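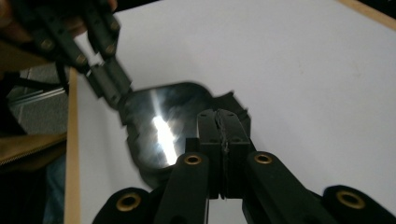
Pourquoi j'ai choisi les surfaces noires brillantes

Au départ je voulais travailler sur le rangement de la cuisine en général, et puis Noreen Ó Dubhghaill, qui encadre notre atelier, m'a dit gentiment que c'était beaucoup trop large pour un semestre. Elle avait raison ! J'ai donc gardé une seule famille d'objets, celle qui m'énerve le plus à la maison : les choses noires, plates et brillantes. Un couvercle, une assiette, un petit plateau, peu importe. Posées sur une table, elles renvoient tout ce qu'il y a autour, en grandes traînées grises, avec un reflet blanc qui traverse la surface en biais. On n'arrive plus à savoir si c'est propre, et parfois même pas où s'arrête le bord.

Mon sujet, en une phrase : comment ranger et reconnaître vite ce genre d'objet quand on partage une cuisine à plusieurs.

Le terrain

J'ai travaillé dans la cuisine de notre résidence, que tout le monde appelle Gokau (c'est le nom du bâtiment, ne me demandez pas d'où il vient). On est quatre à l'étage à s'en servir vraiment. Yiran Yan, ma binôme, s'est occupée des notes pendant que je sortais les affaires des placards, et on échangeait les rôles quand j'en avais marre de me baisser.

On a fait un inventaire complet en septembre : 249 objets, torchons compris. J'aurais parié sur la moitié. Les brillants étaient presque tous au fond du placard du bas, empilés n'importe comment, et c'était toujours ceux-là qu'on cherchait le plus longtemps.

Ce qu'on a essayé

Première idée, tout ranger à plat, en pile. Ça prend peu de place, mais pour attraper celui du dessous il faut soulever le reste, et les surfaces se frottent entre elles. Yiran a proposé de glisser une feuille de papier entre chaque pièce. Ça a tenu trois jours, après quoi les feuilles servaient de liste de courses.

Deuxième idée, le rangement sur la tranche, dans un casier Stakell qu'on a récupéré chez ma tante. Là, j'ai adoré ! On voit le contour de chaque objet, et un bord irrégulier ou un peu cranté devient très pratique, on le repère tout de suite alors qu'à plat il disparaît dans les reflets. Par contre il faut pincer la pièce par le côté et l'incliner pour la sortir, ce qui demande un petit coup de main.

On a aussi testé deux éclairages. Avec le plafonnier, la tache blanche tombe en plein sur l'objet et on ne voit qu'elle. Avec la lampe Pleretti posée de côté, les contours ressortent mieux, même si Yiran trouve que ça fait cabinet de dentiste.

Les difficultés

Les traces de doigts, évidemment. J'ai passé un temps ridicule à essuyer. Et j'aurais dû chronométrer les recherches dès le début, car mes premières mesures sont juste des « long » et « très long » griffonnés dans un cahier.

Suite du travail

Je garde le casier, les deux autres colocataires l'ont adopté. Il me reste à refaire les essais avec des couvercles plus épais et à demander à Noreen si je peux mettre le tableau d'inventaire en annexe, il est un peu long.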